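Wurkument chats: keeping the water warm at Asolside
October 2020

I'd walked past Asolside Baths more times than I care to admit before I finally went in, and I only went in because it was raining. That was January, I've been swimming there ever since, and last week I got the manager to sit down with me for a proper natter over two very large coffees from Saludo, the café across the road.

The first thing I wanted to know was how old the place is. "The front is 1857," she told me, "and the pool hall is whatever we could afford at the time." She laughed at that, but she's clearly mad about the building. She grew up two streets away and learned to swim in the shallow end, holding on to a rail that's still there (it wobbles now, so please don't).

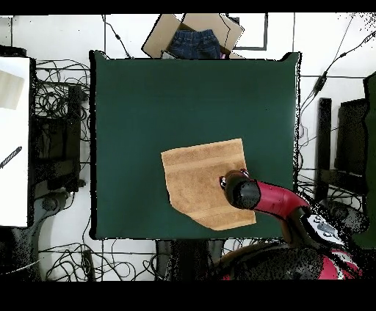
One of the early-morning regulars told me that the water used to be so cold she'd swim her first length with her eyes shut, and that she rather misses it. The manager has heard this before. "They all say that," she said, "and then if it drops by a degree they're at my desk before I've got my coat off."

The cold years were down to the old boiler. The new one is a Drutov, fitted over the winter, and I was taken down to the basement to admire it. I nodded a lot. It's big, it hums, and the paying-in for it came from a sponsored swim of 200 lengths, shared out between the clubs.
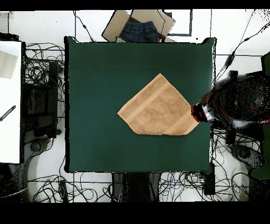

Swimming on your own is a funny thing to miss, but she says that's what people told her on the phone all through the closure. They wanted the quiet, and that bit afterwards when your legs have gone to jelly. I'm the same – half the pleasure for me is getting out. Give me a light-brown towel with a nubby feel and a darker stripe woven across it, the sort my gran had a whole cupboard of, and I'm happy till lunchtime. "Bring a big one," the manager said. "Our changing rooms are Victorian in every sense."

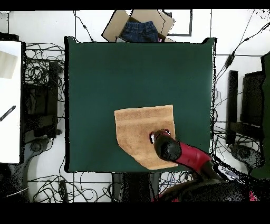
Getting people back in

They reopened with booked sessions, and she was nervous about it. "I thought they'd hate having a slot. The lane swimmers love it! It's the families I worry about." The oldest swimmer on the books is 92 and books the same slot every time, by letter.

Children's lessons are the next job. There's a fee of £3 a go, and she'd dearly like to keep it there.
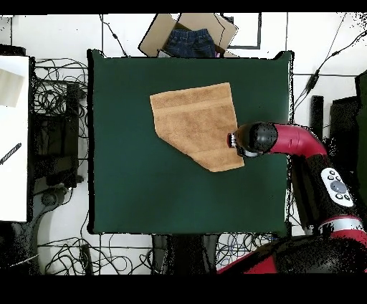
Tan towel with woven bands, partly folded.

I asked what she'd do with a blank cheque. I was expecting a sauna. "The roof," she said, straight away. "Then the roof over the office. Then I'd have a swim." She hasn't been in herself since the summer, and I've told her I'm holding a lane.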